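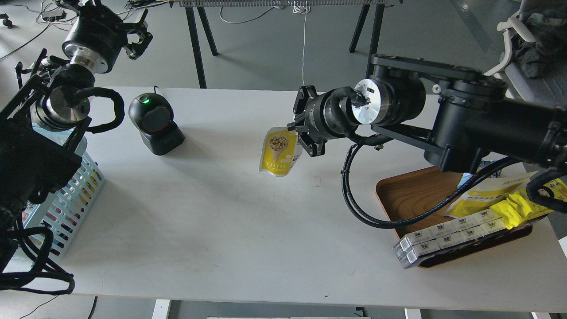
Valencia, 26 de marzo de 2026

Busco gente para probar mis talleres de cocina (y, si nos entendemos, una persona para darlos conmigo)

¡Hola! Soy Petronella Makhubela y llevo Lemgate, una escuela de cocina pequeñita en Benimaclet, de las de delantal puesto y copa de vino al lado. Hacemos talleres para despedidas, cumpleaños, comidas de empresa y gente que viene sola un martes porque le apetece. Este otoño quiero estrenar una serie nueva dedicada a las legumbres y a las especias, y antes de cobrarle a nadie necesito equivocarme con público delante. Ahí entráis vosotros.

Os cuento primero lo de los participantes y más abajo lo del trabajo, que son dos cosas distintas y el año pasado me llegaron los correos todos mezclados.

PARTICIPANTES PARA LOS TALLERES DE PRUEBA

Son cuatro sesiones, todas por la tarde, de siete a nueve y media, con cena incluida (cenamos lo que cocinamos, así que esmeraos). Podéis apuntaros a una o a todas:

Hummus, falafel y encurtidos rápidos. La doy yo.
Dal, chana masala y panes de sartén, con Pallavi Kandpal, que me enseñó a tostar el comino como es debido y todavía me riñe.
Garbanzos a la griega, al horno y sin prisas, con Achilleas Kyriakidis. Esta acaba tarde, avisados quedáis.
Currys del sur de Tailandia y cómo machacar una pasta en mortero sin quedarse sin brazo, con Wiroj Yensuk.

Caben 18 personas por sesión. El precio de prueba es de 5 euros, que se pagan al llegar y van enteros a la compra. A cambio os pido que os quedéis un ratito al final y me contéis qué os ha sobrado, qué os ha faltado y en qué momento habéis mirado el móvil. Sin piedad, por favor. En la última tanda una pareja me dijo que la explicación del aceite se les había hecho eterna y tenían toda la razón, la he dejado en la mitad.

No hace falta saber cocinar. De hecho me encantaría tener en cada mesa a alguien que no haya puesto unos garbanzos en remojo en su vida. También me interesan grupos de amigos que estén preparando una despedida, porque quiero ver cómo funciona el formato cuando la gente viene con ganas de jaleo. Si tenéis alergias, decídmelo al escribir y no en la puerta. En casi todas las sesiones hay sésamo, y en la de Wiroj hay además cacahuete y marisco, y con esa no puedo hacer apaños.

Mayores de edad, eso sí, que servimos vino. Quien no beba tendrá una limonada con cardamomo que está buenísima.

MONITOR O MONITORA DE TALLERES

Y ahora el trabajo. Desde que Yusri Jugah se fue a montar su propio restaurante (¡te echamos de menos, Yusri!) voy con la lengua fuera, y para noviembre, que es cuando empieza la locura de las cenas de empresa, quiero tener a alguien fijo conmigo.

El puesto es de media jornada, sobre todo jueves, viernes y sábados, de tarde y noche. Son roughly veinte horas a la semana, con contrato indefinido después de dos meses de prueba pagados. El sueldo va según convenio, con un plus por cada taller privado, y las propinas se reparten a partes iguales con quien esté fregando.

Lo que harías: preparar las mesas y los ingredientes, llevar la compra de la semana, dar talleres (primero a medias conmigo, luego sin mí) y recoger. Recoger es una parte seria del asunto, lo digo para que luego no haya caras largas.

Lo que pido: carné de manipulador de alimentos, algo de experiencia en cocina o en sala y un español con el que puedas contar un chiste. El inglés viene muy bien, porque muchos grupos son de fuera. No me hace falta un título de escuela de hostelería. Prefiero a alguien que sepa ver que la señora del fondo se ha perdido y se acerque a echarle una mano sin que se note.

Si además te manejas con Sirkov, el programa de reservas que usamos, te invito a comer el primer día, porque yo sigo peleándome con él.

CÓMO APUNTARSE

Para los talleres de prueba, escribidme con el asunto «Pruebas», el nombre de la sesión que os apetece y cuántos sois. Para el trabajo, asunto «Monitor», currículum de una página y unas líneas sobre un plato que sepas explicar con los ojos cerrados. No quiero carta de presentación.

El correo es hola arroba lemgate punto example, y también podéis pasaros por la escuela cualquier tarde a partir de las cinco. Estamos en el bajo del número 129, la puerta verde. Si no abro enseguida, insistid con el timbre, que con el extractor puesto no oigo nada.

Petronella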